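Home | Stories | Letters | About | Archive

The Ferry to Jeltirlow

Last updated: 2022-07-18

The woman at the ticket window told her that the ferry to Jeltirlow would not go before morning, and maybe not then. The wind was wrong. She said it the way people say that the soup is finished.

So the traveler carried her bag back up the hill to the Hotel Zarnska, where she had slept the night before, and asked for the same room. The clerk gave her a different key. He was a tall boy with wet hair, and he wrote her name in the book again from the beginning, although it was already there, one line higher.

"How many nights?" he asked.

"It depends on your wind."

He wrote down the number 2.

She had come for her father's boat. He had died in September, far from the sea, in an apartment with a view of a parking lot, and among his papers was a receipt from the Pakzad boatyard for winter storage. The sum was 508, paid in cash. In all his life he had never spoken to her of a boat. He did not swim. When she was small he stood on the beach in his shoes and held the towels.

In the evening there was no other guest, and the dining room was closed. The clerk told her she could eat in the back, if she did not mind the kitchen. She did not mind. He closed the curtain against the dark and went to look for eggs.

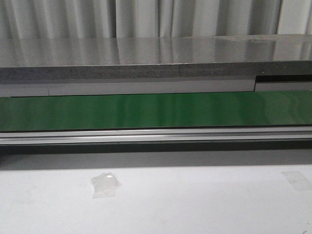 Steel and a drawn curtain.

She ate standing up. The clerk ate too, on the other side, and after a while he asked what kind of boat it was.

"I don't know. The paper says only Ivine."

"Ivine is not a kind," he said. "It's a name. Somebody painted it on her."

She put down the fork. It was her mother's word, a word from her mother's village, for the hour when the animals come home. She had not heard it from another mouth for years, and this boy said it badly, with the weight on the wrong end.

"You have seen her?"

"Everybody has seen her. She is blue. Every spring a man came on the first ferry, and he sat in her for three days. She was on the blocks, in the yard. He never put her in the water." He thought a little. "He brought his own sandwiches."

She tried to remember the springs. There had been a conference, always -- something about insurance. Her mother used to iron five shirts for it. 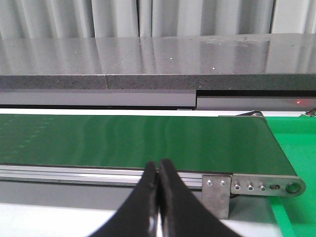

Morning

The wind had turned in the night. She woke because the window was no longer making its noise.

Downstairs the clerk had already put her bag by the door. He would not take money for the second night, and then he took it, and gave her too much change. She walked down to the harbor with the coins in her hand. The same woman sat at the window. The ticket had a number on it, 2,066, and the woman tore it carefully along the line.

"One way or return?"

The traveler looked at the water. It was flat and gray, and the island was closer than she had thought, close enough to see a white wall and the road going up behind it.

"Can I decide over there?" she asked.

"You can," said the woman. "It costs more."

She paid for one way. On deck she found a bench out of the wind and opened the paper bag that the clerk had pushed into her coat. It was a sandwich, with the last of the eggs.

Recent stories
The Piano on the Third Floor
A Letter for the Wrong House
My Aunt Learns to Drive
Salt
What the Beekeeper Kept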